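Dong-geon Yeon
14 Aug 2019

OK, thread time. I went down a rabbit hole on my old hometown swim meet, the Dandville Open, and I have to get it out of my system. 1/ 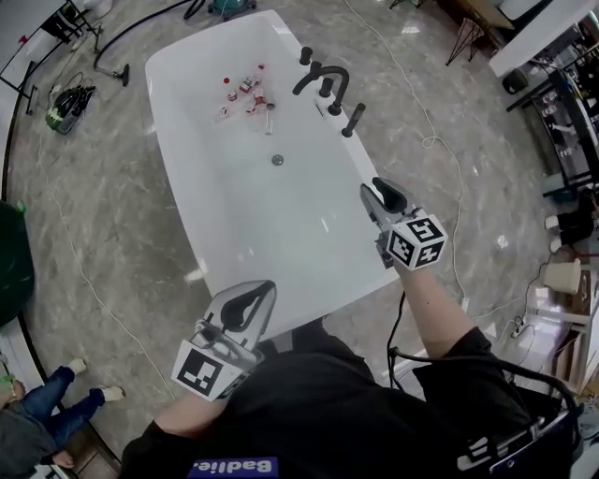
White tub, black faucet, bottles at the far end.

2/ So the Open started as a one-day thing at the Kaltbridge pool. Six lanes, and the water was so cold my teeth hurt. I swam it at age 9 in the 50 free and came in dead last. I still have the ribbon (they gave everyone a ribbon).

3/ My aunt Ok-hee Baek swam it way before me and she was GOOD. She had the meet record in the 200 back for years. I only found this out in April when she handed me a shoebox full of old heat sheets. She never said a word about it the whole time I was swimming!

4/ The heat sheets are the best part. Typed up, then fixed by hand in three colors of pen. Somebody wrote "goggles broke, swam anyway" next to lane 4 in the girls' 100 fly. I would love to know who that was.

5/ Biggest year in the box had 821 entries. In a six lane pool! The last heat went off at 9:40 at night and the relays got pushed to the next morning. Ok-hee says people slept in their cars in the lot and the snack bar ran out of everything but pickles.

6/ Also that year: the timing pads quit before lunch, so they went back to stopwatches. Three timers a lane, take the middle time. There's a whole page of protests stapled to the back and I read every one of them. The coach from Tulero filed four by himself, lol

7/ The race everyone still talks about is the men's 1500 final. A kid known to the whole deck as Ji (first name? last name? the sheet just says Ji) was 20 meters down at the halfway mark and won by a touch. My aunt was counting laps for the guy in lane 2 and says she forgot to put the card in the water for the last two turns because she was watching Ji.

8/ Lane 2 guy finished third and did not speak to her for a month. They were dating. They were not dating after that.

9/ The records page is where I got stuck. Ok-hee's 200 back is listed twice with two different times, a little under a second apart. One is from prelims and one from finals, but whoever typed it swapped them. She knows which is right and has been mad about it for 30 years.

10/ I wrote to the club to see if they can fix it. They were super nice and said they need the original timer slips, so now I'm going through a second box, which smells like chlorine and basement. No slips so far. Lots of parking passes.

11/ If you swam the Open back in the Kaltbridge days, please send me anything you've got. Programs, slips, photos, a story about the pickles, whatever. And if you were in lane 4 of that 100 fly, my DMs are open.

12/ Ok-hee just read this and wants me to add that the breakup was mutual.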